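Lillura Craft Table Review: Two Months of Sewing, Cutting and Spilled Tea

Posted 7/22/20

So I finally bought a real table for sewing! If you've been reading for a while you know I've been cutting fabric on the living room floor since forever, and my knees have been sending me strongly worded letters. In May I gave in and ordered the Lillura craft table, the white one with the drop leaf, and I've been using it nearly every day since then.

I paid for it myself, full price. I did look at the Renora one first (it has drawers, I love drawers) but it was too deep to go through my hallway, and my landlord already doesn't like me because of the wallpaper.

Putting it together

The box is heavy. Get somebody to help you up the stairs with it. I dragged mine up one step at a time and scraped the wall, so please see the above about my landlord.

The instructions are all pictures, no words, and step 5 is drawn from underneath with no hint that it's from underneath. I put both leg braces on backward, had a snack, and took them off again. My friend Jintana Duangkaew has the same table and she did exactly the same thing, so I'm blaming the drawing. Apart from that it went fine. All the screws were there, with a couple left over that I've put in the button jar in case they turn out to matter.

You need your own screwdriver. The little key they give you only fits the leg bolts.

Using it

The height is what sold me. I can stand and cut without hunching, and with the leaf up there's room for a whole bodice plus the sleeves plus whatever mug I've forgotten about. I cut out a summer dress, two pillow covers and most of a quilt back on it, and I didn't crawl around once.

It does wobble a bit when the machine is going fast. If you mostly hand sew or cut patterns you'll never notice. I sew like I'm late for a bus, so I notice. I stuck felt pads under the feet on the window side and it calmed down a lot, although I still take the leaf down for long seams.

The leaf itself locks with a slide catch that's stiff as anything. It pinched me twice the first week! Now I push it with the handle of my seam ripper (cap on, obviously).

About that white top

Okay, this is the part I get asked about the most. White is gorgeous for matching thread, and dark fabric shows up so clearly that I've stopped losing navy pieces under other navy pieces. But white cotton? Chalk marks? White pins? Gone. I spent 15 minutes one evening looking for a collar stand that was lying right in front of me.
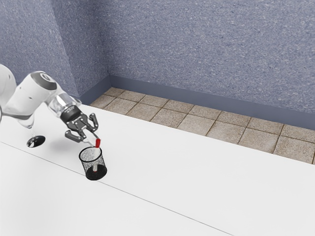 A broad white tabletop.

It also shows everything. Tea wipes off if you get to it the same day. Blue tailor's chalk wipes off with a damp cloth. Red washout marker did not, and there's now a faint pink curve near the back edge where I traced an armhole without a mat underneath. I tried dish soap and baking soda and then I put the pincushion over it.

Glare is a small thing too. In the afternoon, with the sun coming straight in, I have to pull the shade down or I'm squinting at my own notches. Haruto Hayashi, who teaches the Saturday pattern class I used to go to, keeps a gray mat on his white table all day for that reason, and I've copied him. Makes a big difference.

What I'd change

I'd love a ruler printed along one edge. And hooks! There's nowhere to hang scissors, so I added some stick-on ones from Żak, the hardware place by the station, and two of them have already come off.

Would I buy it again?

Yes, if I could get it in the birch color, which was sold out when I ordered. It cost more than 100 dollars and for me that's a lot to spend on something flat, but I've used it more than my couch. If you only hem pants now and then, stick with the kitchen table. If you make clothes and your back hurts, have a look at it, and measure your hallway first.

Next post will be the quilt, assuming I ever finish the binding. Leave your marker stain tips in the comments, please, I'm running out of pincushions.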